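Last updated: 14 Sep 2020

I got to the Stuleck workshop early and let myself in, which I'd been told was fine (it's that kind of place!). The owner was at the sink and talked to me over her shoulder for a while before we sat down. She packs capsules -- the clear round kind you twist open to get at whatever's inside -- and sells them through a little shop called Clollus.

"People think it's the toy," she told me. "They write to me about the toy. But I spend my whole day on the ball."

I asked what there was to do to a ball, and wow, did I get an answer. Fingerprints, for a start. Dust. Static in the winter, when every bit of fluff in the room wants to move in. She goes over each one with a cloth, puts the little thing inside, closes it and holds it up to the window.

"If I can tell exactly what it is, I'm a bit disappointed," she said. "I want you to get a color and a shape and that's it. Then you have to open it."
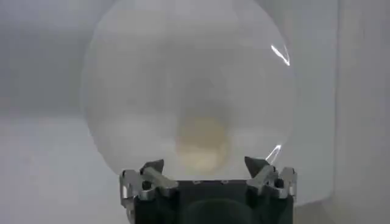
Her business partner, listening from the other table, said the cloudy ones sell just as well and she should stop fussing. She waved a hand at that. They've had this argument since the first order, 2456 capsules for a store called Brumeo, every one filled in 11 days by two people and a kettle.

"I didn't sleep," she said. "I still hear them clicking shut."

Would she do an order like that again? She thought about it -- long enough that I finished my coffee. "In October, maybe. Not before. And I'd want a bigger table."

I went home with a capsule in my coat pocket and I haven't opened it yet.

We use cookies to remember your settings. By continuing to browse you accept our cookie policy.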